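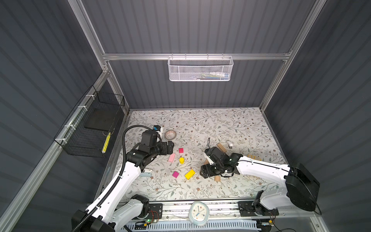
Workshop tips: software for a two-arm bench cell

Written for the Workine controller, but most of it carries over to any pair of small arms. Updated December 2020.

Load the patterned cloth into the background model first. A floral or leafy mat breaks plain color thresholds, and small pink flowers will pass for small pink blocks. Record the bare mat with both arms parked, then subtract. Repeat after the mat is moved or washed.

Set separate hue bands for red-pink, magenta and light pink. One wide band merges them. If the bands still overlap, sort by shape before color: cube, cylinder, rectangular block.

Take the depth reading from the wrist camera only when the arm is still. Wait 700 ms after the last joint command. Undmont's driver stamps frames on arrival, so a shorter wait pairs the image with the wrong pose.

Put the wall baskets in the planner as solid boxes, including the one on the back crossbar. Wire mesh gives patchy depth, and the planner will try to route an elbow through the gaps. Pad each box by 15 mm.

Model the cable conduit too. A chain of short capsules along the upper link is enough. Leave slack at the wrist in the model as well as on the arm.

Give the middle of the table to one arm at a time. A lock in software is simpler than checking both paths against each other, and costs 2 seconds per handover at most. Release it on confirmed retreat. Releasing on gripper open is too early.

Mark dishes of loose grains as keep-out zones at full height plus clearance. Ilis treats a shallow metal dish as flat table unless told otherwise.

For toys with rollers, plan the grasp on the body. Rollers may turn under the fingers and the estimated pose will be wrong from then on.

Keep a clock in view of the fixed camera. When logs from two machines disagree, the dial gives a third reading.

Cap the log at 1,000 cycles per file. Nseir opens larger files slowly and drops the joint plots.

Save the calibration under a new name each time. Old logs need the old one.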